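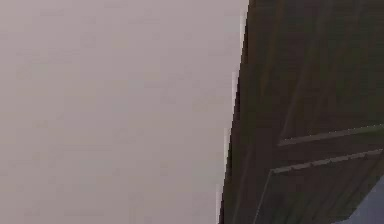

Paint night, round two

Right. Hall repaint. We said we'd have the colour sorted by August and we haven't, so a quick catch up before the next lot of forms goes out.

The back room is getting done first. Then the corridor, then the kitchen if there's any money left, which Murdo MacLeish doubts. Quote from Cruickshank came in at $700 for the back room alone, labour only, and we buy the paint. Covau quoted less but couldn't start until after the school fete and wanted everything moved out for a fortnight. Not happening. Playgroup has nowhere else to go.

So Cruickshank it is. They need 3 clear days. Dates going up on the noticeboard once Shona has talked to the choir.

Colour. Sigh. We had 64 slips back in the box, thanks everyone who bothered. Most people want something light that isn't white. A fair few said no more cream. One said "anything but the green" and underlined it so hard the pen went through. Bhavana Hegde has put sample cards in the foyer next to the lost property, please look at them in the daytime AND at night, the lights in there turn everything yellow. Leave the cards where they are please. Two have wandered off already.

Low sheen, not gloss. We had gloss last time and you could see every bump in the plaster. Low sheen wipes down nearly as well and the touch-ups don't show as much. If anyone has strong feelings on this tell Bhavana before the end of the month, after that the order goes in and that's that.

Jobs we can do ourselves and save a bit:

Filling the nail holes. Nayeli Escobar has filler and scrapers, bring your own sanding block if you've got one.
Taking down hooks, old posters, the honour board (two people for that, it weighs a ton).
Sugar soap on the walls. Boring but it has to be done or the paint wont stick, specially near the urn.
Masking tape round the door frames and skirting.

Prep morning is in September, 9am start, finish when we finish. Wear something you don't mind wrecking. Alasdair Strachan is doing egg and bacon rolls from about half past ten and there'll be a veggie one if you tell him beforehand. Kids welcome if they're big enough to hold a sponge.

If you did the kitchen ceiling with us last time you'll know about the ladders. Please don't bring your own, the insurance only covers ours. Ours are in the shed behind the bins and the key is with Shona.

Storage — any group with a cupboard in the back room needs it emptied before prep morning. Everything. The yoga mats, the badminton net, whatever is in those boxes marked XMAS MISC. There's space on the stage if you label it. Anything without a label by the time the painters turn up goes to the op shop. We said this last time and didn't do it, this time we will.

Money. The Puria raffle made $100 so thank you to whoever bought the last strip of tickets at the door. Hamper was collected the same night. Next raffle is the Binow voucher, tickets from the foyer table or from Murdo, who will find you anyway.

Also the side door is sticking again. Lift and push. Don't kick it, somebody has been kicking it and there's a dent.

Next newsletter will have the final colour and teh painters' dates. Bits for that one to Shona Lindsay by the usual deadline, short if you can, she's typing them all up herself.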